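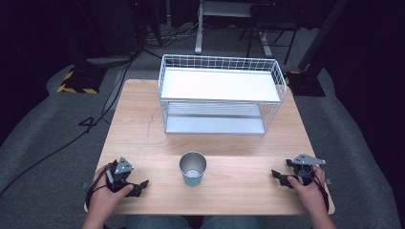 **Asunto:** Re: ¿para cuándo la máquina que recoja la cocina?
**Lista:** automatización casera y de taller
**Fecha:** enero de 2025

Hola a todos:

Llevo unos días queriendo contestar a este hilo y entre unas cosas y otras no encontraba el rato. Copio lo que me interesa del mensaje anterior y sigo debajo, que si no luego no hay quien se aclare.

> Yo lo que no entiendo es que me vendan un brazo que suelda carrocerías con los ojos cerrados y que no haya nada que me guarde los vasos. Tengo 178 euros apartados desde el verano para el primer cacharro que me vacíe el escurreplatos, y ahí siguen. En el taller igual: la fresadora va sola, pero el que coloca las piezas en la estantería soy yo. ¿De verdad es tan difícil coger un vaso y ponerlo en una balda? ¿O es que a nadie le interesa?

¡Interesar, interesa, y mucho! Pero me temo que tus 178 euros van a criar polvo una temporada más.

Lo de soldar carrocerías es fácil de envidiar, pero fíjate en la trampa: la carrocería llega siempre al mismo sitio, con la misma postura y la misma luz. Un vaso en tu cocina está donde lo dejó el último que bebió. Y luego está la balda, que si es de rejilla tiene un reborde, y si tiene dos pisos hay que entrar por delante sin darle con los nudillos al de arriba. Nosotros eso lo hacemos hablando por teléfono. Una máquina tiene que aprenderlo, y para aprenderlo alguien se lo tiene que enseñar.

En eso andamos en Skellmont, donde colaboro un par de tardes (ya lo he contado por aquí, perdonad la pesadez). El proyecto se llama Besiro y la idea es bien simple: una persona hace la tarea con una pinza en cada mano, en lugar de usar los dedos, y se graba todo. Mesa, estantería pequeña de alambre, un vaso metálico, y a ordenar. Yo pensaba que aquello sería coser y cantar... Pues no. Con 2 pinzas te vuelves torpe de golpe, como cuando intentas abrocharte un botón con guantes de fregar. Y creo que ahí se entiende mejor que en cualquier artículo lo que le estamos pidiendo al pobre robot.

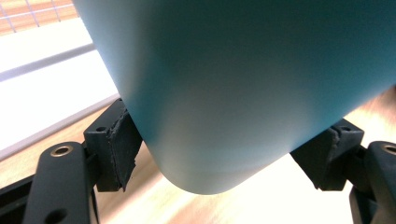
El agarre es media batalla. Con cosas grandes y lisas, de paredes sin nada donde enganchar, dependes por completo de la goma de las puntas. Aprietas poco y se te escurre; aprietas mucho y, según el material, lo deformas o sale disparado. La goma además se gasta, se va deshilachando por los bordes, y lo que ayer sujetaba de maravilla hoy resbala un poquito. En una fábrica eso se apunta en el plan de mantenimiento y listo. En una casa, ¿quién le cambia las gomas al robot? Yo no cambio ni las del grifo.

La meta para febrero es juntar 500 repeticiones buenas de la misma familia de tareas: coger, llevar, dejar en la balda, volver a sacar. Buenas quiere decir sin golpes raros y sin que a mitad te pares a rascarte la nariz – que me ha pasado. Con las 100 primeras ya se hizo una prueba y el sistema iba hacia el vaso con bastante decisión, pero al colocarlo se quedaba dudando delante del estante, como quien abre la nevera y no recuerda a qué iba. Me dio hasta ternura.

Sobre el taller, que también preguntabas, soy algo más optimista. Si tus piezas son parecidas y la estantería no se mueve, yo creo que lo de colocar lo verás antes que lo de la cocina. Un compañero de la lista mencionó hace meses el alimentador de Tsai; no lo he probado, así que no opino, pero por lo que cuentan va en esa línea: pocas formas, sitio fijo y nada de sorpresas. Lo que no compraría todavía es el Skostosus, por muy bonito que sea el folleto. Pregunté si guardaba vajilla mezclada y me contestaron con un vídeo en el que solo salían platos iguales...

Y una pregunta para los que tenéis pinzas en el taller: ¿qué goma usáis en las puntas? He probado a recortar cámara de bicicleta y agarra bien, pero deja marca en las superficies claras. Si alguien ha dado con una silicona que aguante, que lo diga, por favor, y me ahorra otro viaje a la ferretería.

Un abrazo, y a seguir vaciando el escurreplatos a mano.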